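Teaching by Demonstration: Notes on a Sorting Exercise

28 Oct 2025

Readers of this blog will know that I spend a good part of the year preparing demonstration sessions for two-armed robots. The present entry concerns a recycling task, in which drink containers are sorted into paper buckets by an operator working through remote control. It sets out how the task is arranged and what I ask of those who record it.

The session plan calls for 100 demonstrations per operator. The first 70 follow a written order and the remainder are left to the operator's judgment. Both arms are driven from a pair of hand controllers, and the operator is expected to watch the wrist views as well as the table itself. A bottle is harder to judge than a can, as so much of it is clear plastic. The label and the cap are the most dependable guides to where it stands.

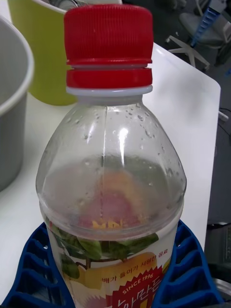

Wrist view of the bottle, with the red cap and printed label facing the camera.

Dennis Nyanda, who trained operators at Vernitz before joining us, holds that the approach should be slow and the closing of the fingers slower still. I have adopted his rule. A learner who closes quickly will often correct the grip afterward, and the robot then learns the correction as though it were part of the task. We would rather discard such a recording than keep it.

The fingers themselves are ribbed and give a little under load. Operators should let them settle against the sides of the bottle before any lift is attempted.

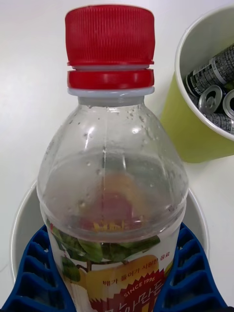
Division of Work Between the Arms

Each arm is responsible for its own side of the table. When one arm has hold of an object, the other is to remain open and clear of it. This was not our practice in June, when both arms were permitted to move freely, and the review of those recordings at Junero was a long one. Of the 562 we submitted, a good many showed one arm drifting for no purpose while the other did the work.

Tadeo Maldonado wrote the revised instruction, and it has been in force since. Its wording is brief: "The waiting arm waits."
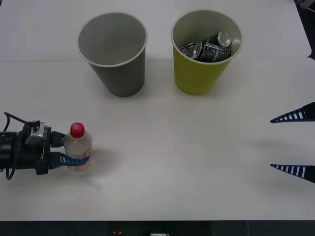
Left gripper closed on the bottle; right gripper open at the other side of the table.

The buckets are told apart by color. Cans belong in the yellow-green bucket and bottles in the gray one. Operators are asked to release an object low in the opening and to withdraw straight up, without brushing the rim. Paper buckets are light and move easily, and a shifted bucket spoils the starting position for the next recording.

Between objects, the arm returns to an open position above the table. I regard this pause as part of the demonstration and ask that it be held for a count of 4 on the operator's display. It gives the reviewer a clear point at which to divide the recording.
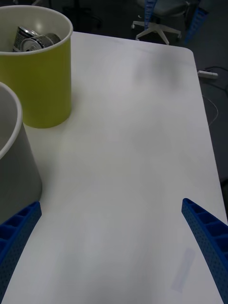 Fingers open over the table, cans in the yellow-green bucket.

Two questions remain open. The first is whether crushed cans should be introduced at this stage or kept for the next series. The second is whether operators at Jorkbridge, whose table is lower than ours, require a separate set of starting positions. Correspondence on either point is welcome, and I will report the decisions in a later entry.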